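The marks a house keeps

By the time most people get round to their walls, the shops are full of wrapping paper and there are relatives on the way. That was how it went in our house. Dec 23, 2020 was the date on the receipt for two tins of white emulsion, and the first of them sat under the stairs until the following September.

Pale paint has had a long run. The terraces at Tarkham, put up for families moving out of Flonbridge in 2000, were handed over in white throughout, and plenty of them have never been anything else. It makes small rooms feel larger and it goes with any furniture. It also shows every mark, and after a few years the marks are what you see first.

The usual ones are easy to list. There are grey smears at hand height, scuffs from bags in the hall, black lines from chair backs. Then there are the specks, which are harder to place. They can be old splashes, plain dirt or the beginnings of mildew, and from across a room all of them look much the same.

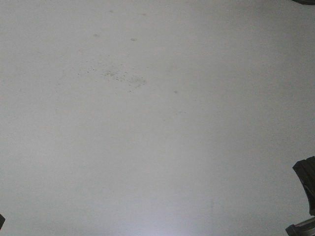
Dark specks on a pale surface: dirt, splashes or mildew can all look like this.

The way to find out is to clean a small patch and wait. Use a soft cloth, warm water and a drop of washing-up liquid, and dab before you wipe. Dirt will mostly come away at the first go. Splashes of tea or sauce take longer and may leave a faint stain. Mildew often wipes off well enough but comes back in the same spot, and then the thing to look at is the air in the room. Open a window after cooking or a bath, pull the wardrobe a few inches off an outside wall, and stop drying washing on the radiators if you can bear to.

Matt paint needs a light hand. Rub it hard and you get a shiny patch that catches the light every evening, and I have one of those behind the sofa. Melamine sponges are quick but they are a fine abrasive, so keep them for gloss. If a stain shows through after cleaning, a coat of stain block from Mirier costs less than a second tin of emulsion, and it has to dry fully before anything goes over it. I gave mine 2 hours, as the tin said, and would give it 3 in winter.

Doors are a separate job. Gloss and satin wood take far more washing than a wall does, which is lucky, as the area by the handle gets touched more than anything else in the house.

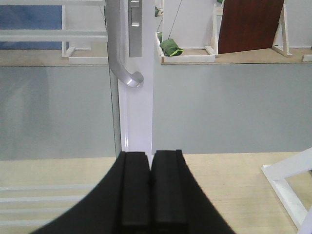

Lever handles want a dry cloth first, then a damp one, and a proper buff at the end. Polish is no help on a brushed finish. It sits in the grain and picks up dust. Go along the grooves in the frame with an old toothbrush, and do the latch plate while you are there. Ours was a Björklund set with a loose screw, found only because I was down there with a brush.

Leave the floor till last. Light wood shows drips, so put down an old sheet and move it along with you as you go. Sweep or vacuum first, then use a mop that has been wrung out hard - standing water gets into the joints and lifts the edges of the boards.

The whole job, walls and doors in one hall and one bedroom, cost me around £29 in materials and most of a weekend. The second tin is still under the stairs.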